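Small-arm code of practice lands, labs get until July

3 min read

December 11, 2020

A voluntary code for benchtop robot arms was put out this morning, and it's shorter than most people expected. Nineteen pages. No certification scheme, no fees, no sticker for the door.

The code covers arms light enough to be bolted to a bench and carried by one person, the sort now turning up in university labs, repair shops and small parcel outfits. Until now they've sat in a gap. Industrial robot rules assume a cell with a fence and an interlocked gate. Hobby gear has no rules to speak of beyond whatever comes folded up in the carton.

Drafting was led by Silvana Queiroz, with input from Gronder, which runs small-parcel handling trials, and training provider Stukent. A public draft went out in July and drew 471 submissions, a good many of them about cables.

Cables stayed in. Section 4 says any cable that moves with an arm has to be checked through the full reach of every joint before powered work starts, with enough slack at the elbow and no chance of the loop dropping into the gripper's path. The check gets written down. A tick and initials will do, the draft had asked for a signed form and that was dropped after complaints.

Two-arm benches get their own section, and it's the longest. Main points:

Both arms must stop on the one stop button. Seperate stops are allowed as extras only.

The stop has to be reachable from wherever the operator normally stands, without leaning over the bench.

Where the arms can reach each other, the shared zone has to be drawn on a plan kept with the bench log. Speeds inside that zone are capped in the first week of any new task.

Side and back walls are "strongly recommended" where parcels or anything with a sharp edge is handled. Not compulsory. That was a fight, apparently, and the people wanting compulsory walls lost it.

Loose items are also dealt with. Pens, blades, offcuts, spare parts: either they're part of the task and listed, or they come off the bench before the arms are live. One of the plainer bits of writing in the whole thing.

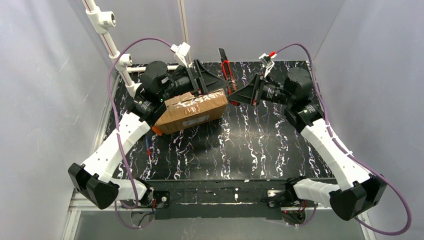 Iida Laaksonen reckons the listing rule will be the one people skip, and that a bench with two grippers and a taped-up parcel on it needs a written item list more than it needs another warning sign. She would have liked the code to say who checks the list, and how often, and said a rule that leaves it to "the responsible person" usually ends up with whoever got in first that day.

Queiroz said the wording was left open on purpose. Plenty of the places that will use the code have two or three staff, she said, and naming a role they don't have would only get the page ignored. A guidance note on who does what is planned, no date given.

Status lights come up too, briefly. The code says a light on an arm can't be treated as proof the arm is safe to touch. Makers don't agree on what a given colour means, and some lights only show that the motor is getting power. Hands stay out until the supply is isolated and the arm has been seen to settle, since some of them sag when the power goes. Labs are told to write down what each light means on their own gear and stick it up near the bench.

On parcels, anything with a customer's label on it is to be treated as carrying personal details. If the bench records video, labels get covered, swapped for dummies, or the footage gets locked down. Gronder asked for that section, and says it has been doing it in its own trials for a while, with dummy labels mostly.

Cost was the other sore point. Drameo, which fits out teaching labs, put the price of bringing an older two-arm bench up to the code at almost $1640, most of it the shared stop and the walls. Several submissions said that was too much for a school. The final text lets existing benches keep running without walls if speeds are held down and a second person is in the room.

Guerra, a repair firm with 5 benches, said it would sign up but wanted a clearer line on what counts as a new task. Swapping one box size for another? Changing the finger plates? The code says yes to the second and is silent on the first. Queiroz said her own reading was that a different box size is the same task as long as the item list is updated, but that isn't in the text and she didnt want it quoted as a ruling.

Labs that want to be listed as following the code have until July to send in a bench plan, an item list and one month of log pages. There's no inspection. Listed labs agree to report contact incidents, including the ones where no one was hurt, and a summary with names removed will go out once a year.

The first review is set down for two years' time. Comments on the current text can be sent in before then and don't need to be on a form.

Recent items
Lockout tags: which ones survive a wash-down
School robotics rooms and the second-adult rule
Gronder extends small-parcel trial
Stukent adds bench safety short course
What to write in a bench log, and what to leave out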